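Household Objects, session 2: things that fold

Welcome back, everyone, and do bring your readings from page 113 (I know it was a long one, and I'm grateful!). Today we stay with small hinged things, the compacts and cases and flip-open gadgets we handle all day long without a thought. Before you open one, look at how the lid meets the base, and then where your eye lands first, on the lid or down below.

A small black device with its lid standing up and a little display glowing in the base is a lovely one to begin with. 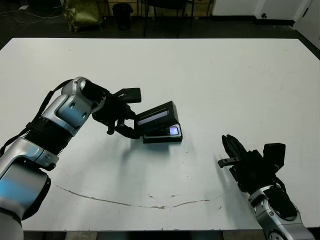

Natalina Russo would rather we began with the hinge, as it's the part that wears out first. Sketches by 2023-06-14, please.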